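Ekska small mailer boxes: quick review

4 min read

Wednesday, June 12, 2019

Short one today, orders to get out before the mail goes.

Ran out of boxes last month. The old supplier wanted me to take 1,000 at a time and I don't have the room, so I tried the Ekska small mailers from Dornard. $19 for a bundle, ships flat, plain brown. On my third bundle now. Enough to have opinions.

What I pack in them: soap dishes, enamel pins, the odd mug (small ones only, the big mugs do not fit, don't try). Light stuff mostly.

The board

Corrugated, plain, a bit speckled when you get close. Not pretty. Fine with me, it gets a label and a stamp. Feels stiffer than the Irkitz ones I used before, which went soft at the corners if the garage was damp. These haven't done that yet. Ask me again in July.

Colour varies between bundles, one lot was noticably darker. If you're after a matching look for a shop display that'll bug you. Doesn't bug me.

Folding

Score lines are good. Mostly. The long ones fold clean on the first go, the short flaps need a push and want to spring back out. I go over every crease twice, then tape. Skip the second pass and one flap sticks up like a little tent and you end up taping over a bump.

Takes me 3 minutes for the first box of the day, a lot less once I get going. Fold them all first and pack after. I used to do one at a time and it was slow as anything.

No glue strip on these, so you need tape. Clear tape is OK on a light parcel. For a mug I go around twice. I tried a glue stick on the inside flaps to save tape and it held until about lunchtime. Don't bother.

Opening them back up

I had to undo a few when I mixed up two orders. They come apart flat enough to use again but the creases are tired after that. Twice folded is my limit, then it goes in recycling.

Table stuff

Put something down over your table first. I like a wipeable cover with a leafy print, cheap, peels up when it gets too scuffed. Tape, stapler, pencils all within reach. Calculator for the postage. That's the whole setup, you don't need a packing bench.

Box slightly tilted, tape roll standing by:
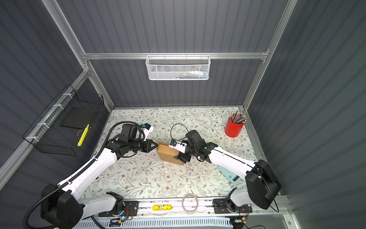 Close in on the side and the folded edge: 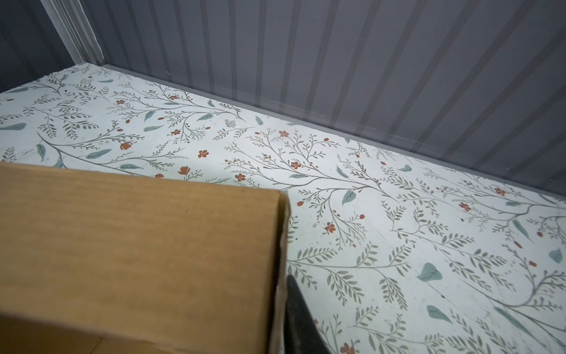

Open, one flap peaked at the top and one splayed out at the left:

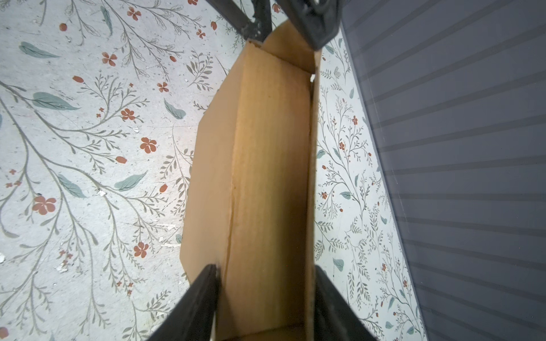

Flaps unfolded, paper scraps on the table: 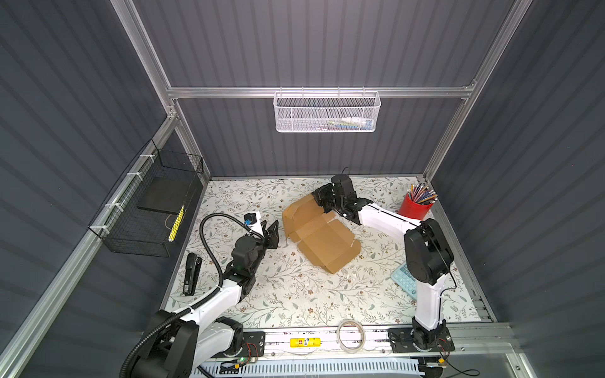
What I didn't like

Size is printed on the wrapper only, nothing on the boxes. Once the wrapper's gone and you've got two sizes stacked together, good luck. I write it on the top one in pencil.

Outer wrap on bundle two was split and the first few boxes had bent corners. Dornard sent replacements, no fuss, but it took over a week.

Also the bulk deal only kicks in at 3,000 boxes. Who is storing that? Would love something in between.

Would I buy again

Yes, already have. Good for light things going by regular mail. Anything heavy or really fragile, get the double wall So boxes instead, they cost more but I've had no breakages so far. For everything else the Ekska ones are fine.

Four out of five. Would be more if teh flaps stayed down.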